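Why Is the Night Sky Dark?

I got asked this one by a seven-year-old in the library last week, and I gave a terrible answer. I said "the sun goes away," and she looked at me like I'd told her soup was a vegetable. So I went home, read a lot, and now I want to have another go!

Let's start with the daytime. The sun sends out light in every color, all mixed together. When that light hits the air above us, the blue part gets bounced around much more than the red part. It comes at your eyes from all over the place, so the whole sky looks blue. Scientists call this bouncing "scattering" (it's a good word, like spilling a box of beads down the stairs).

At night, your side of the Earth has turned away from the sun. There's hardly any sunlight up there to scatter, so the air looks clear and you can see straight out into space. Easy, right?

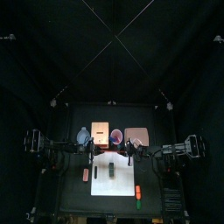

Well, hold on, here comes the hard bit. Space is full of stars. You can see roughly 2000 of them without a telescope if you're somewhere really dark, like the hills above Okbridge where I grew up, and there are billions more that are too faint for our eyes. Every one is shining away like our sun. So why don't they all add up and fill the sky with light?

Think about standing in a forest. In a small wood you can peek between the trunks and see the field on the other side. In a huge forest you can't, and every way you look there's a tree. If space went on forever and had always been full of stars, it should be like the huge forest. Every way you looked, you'd bump into a star, and the night would be blazing bright. You'd need sunglasses to brush your teeth.

People puzzled over this for hundreds of years. The first part of the answer is that light takes time to travel. It's very, very fast (300 thousand kilometers every second!), but space is so big that light from far-off stars still needs ages and ages to get here. The universe is a little under 14 billion years old, and light from the most distant places hasn't had time to reach us yet.

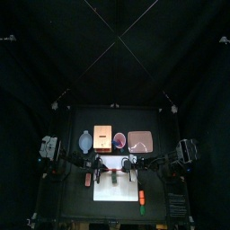
The second part is that space is stretching. As it stretches, the light crossing it gets stretched too, a bit like a wiggly line drawn on a rubber band. Stretch light enough and it turns into a kind our eyes can't see. There really is a faint glow coming from every direction, left over from when the universe was very young, but you need a special radio telescope to pick it up.

Want to try something? Get a grown-up to switch off the lights in your bedroom and wait 20 minutes. At first you'll see almost nothing. Then the edge of your bed shows up, and the door, and that pile of clothes you were meant to put away. Your eyes were slowly getting better at using tiny bits of light. Do the same thing outside before you look for stars, and keep your flashlight off!
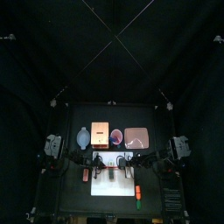 Burkent Young Science Club

If you do go out, wrap up warm and start with the brightest star you can find. Then look right beside it and see if any fainter ones pop out. I like to draw mine on black paper with a white pencil, and my dots never match the star map, but I keep doing it anyway. In April we'll be doing planets, so bring your questions.

Comments

starmuncher: I did the bedroom thing and I could see my hamster!!

Mom of two in Grukow: We have so many streetlights here that we only ever get a handful of stars. Is there a trick to it?

Page author: Try standing where a wall or a tree blocks the nearest lamp. It helps a lot.

pencilcase9: if the light is stretched can it ever get unstretched

Page author: Great question, I'm saving it for next time!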